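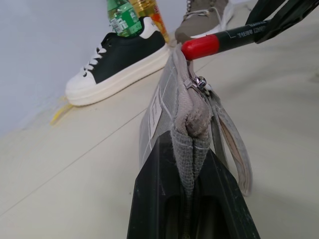

How often should a shared worktable and the zip pouches kept with it be inspected?
Once a month for the table and its surroundings, and before each use for any pouch that closes with a zipper.

Worktable and Small Items Inspection – Tolidness Site
February 2022
Inspector: Marisol Yupanqui
Reviewed by: Nisreen Kassab

Section A. Table and floor

A1. Tabletop panels level at the seam. Satisfactory.
A2. Walkway beside the wall at least 60 cm wide. Satisfactory.
A3. Footwear stored off work surfaces. Action required. Shoes are to be kept on the rack by the door.

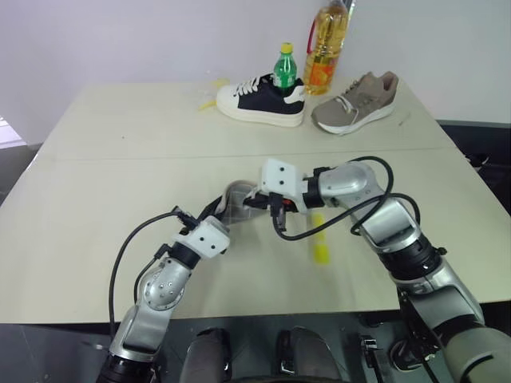 A4. Bottled liquids capped and stored upright in the cabinet. Action required. Cooking oil is a slip hazard if spilled and must be returned to the lower shelf after use. Drink bottles are to be placed in the recycling bin or labeled with the owner's name.
A5. Scraps and debris cleared at the end of each session. Action required. The cleaning sheet had not been signed for over 16 days.

Section B. Pouches and closures

B1. Zipper runs the full length without catching. See comment.
B2. Tape edges free of fraying. Not satisfactory.
B3. Metal parts free of sharp edges. Check by hand – gloves on.
B4. Markers capped before they are put away. Satisfactory.
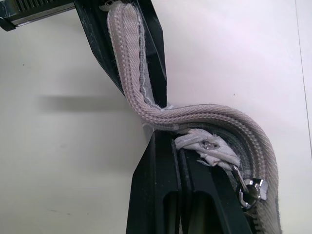

Item B2: loose threads at the zipper tape, near the rivet and slider.

Comment: Loose threads can work into the teeth and jam the slider. They should be trimmed with scissors and never pulled. If fraying reaches the teeth, the pouch is to be withdrawn and replaced from the Clivum supply drawer.

Open actions: 3. Items A3 and A4 are to be closed within 2 working days. Item A5 will be reviewed at the March inspection, and staff are asked to sign the cleaning sheet before leaving the room.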